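Site visit: Dotthorpe masa plant

Dotthorpe runs a nixtamal line in an industrial estate unit and supplies fresh masa to restaurants and two grocers. I joined the Monday tour at 10 am with a small group from the trade. Brisa Quintero, the production manager, led it. Hairnets and closed shoes were required.

Intake comes first. White and yellow dent corn arrives in bulk bags and is screened for broken kernels, stones and cob. The plant cooks 1,145 kg on a full day, divided over 3 kettles. Kernels are simmered in water with food-grade lime and then steeped overnight in the same liquor. Steep time is adjusted by variety. Quintero checks it by rubbing a kernel between her fingers and looking at how the skin releases, and she keeps a written log of the results.

Rinsing is deliberately light. A heavy rinse strips too much of the lime flavour and gives a pale tortilla with little aroma. The rinse water is neutralised before discharge, and the settling tank takes up more floor than the kettles do.

Grinding is done on volcanic stone, dressed by hand. Montserrat Ledesma dresses the stones and had one set out on the bench with the grooves half recut. Tortilla masa goes through with the stones close; tamale masa is ground coarser. Water is added at the hopper in small amounts, and the temperature of the dough is read as it leaves the stones — if it climbs, the feed is slowed.
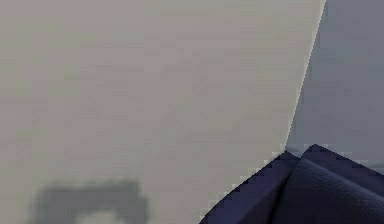 Pale grey-beige surface with a curved edge, computer rendering.

The tasting covered plain tortillas from both corns and a blue corn trial under the Tazi label. The yellow had the strongest corn flavour. The blue was good hot but stiffened after around 19 minutes in the cloth.

Questions were mostly about shelf life. Fresh masa is sold without preservatives and is best used the day it is ground. Chilled packs are dated accordingly. Tours run monthly except February, and masa can be bought at the front counter until 3 pm.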